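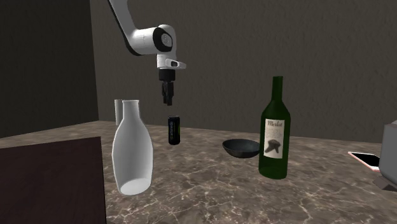
Black can on a marble countertop

I went to the Stumel sports open day in October because the leaflet promised a look behind the town's charity walk, and I have had questions about that walk for years. It was put on by Žukauskas, the building firm whose name is on the bibs, in the Drurari hall behind the swimming baths. Doors opened at ten. The speeches started at ten to eleven.

The first of them was from the firm. We were told the walk is "a movement", that it joins up health, clean air and the young, and that it will carry on growing. How it joins up clean air was left open. Most people I know who take part drive to the start, and the shuttle bus from the lower car park was dropped last year.

Sarmīte Ramanauskas followed, speaking for the route group, and she was a good deal more use. She had brought the map and let us walk up to it. The course is being moved off the river path and on to the ring road for the first stretch, which the police have asked for. She said plainly that it will be noisier and that the hill by the cemetery stays in. A man near me wanted to know if it was still the full distance. It is, by her measuring wheel, though the old one never was.
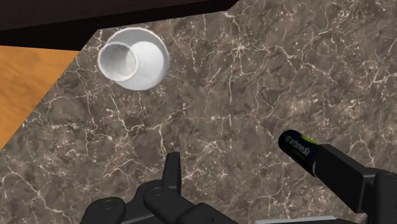

Where the money goes

I had come for this part. The entry fee is going up by 2 euros and the walk raises money for Pralness, the scheme that pays for swimming lessons for children whose parents can't. Nobody could object to the lessons. I do object to being shown a giant cheque with no accounts beside it.

Mirjana Lazarević runs Pralness and took questions at a side table. She told me 51 children had a full course of lessons last year and that the aim is 100. I asked how much of each entry fee reaches her. She said she gets one payment after the walk and isn't told how it is worked out. I put the same question to the man from Žukauskas, who said the figures would be "shared in due course". He said that last year as well.

The rest of the hall

There was a shoe stall, a blood pressure check with a long queue, and a warm-up class that two of us joined. The teacher was brisk and clear and I was stiff the next morning. The talk on training for beginners was cancelled with no notice on the door, so people sat waiting for it until well past noon.

Entries open in the new year at the baths. I'll wait to see whether the accounts are out before I put my name down, and I have written to the firm to ask for them.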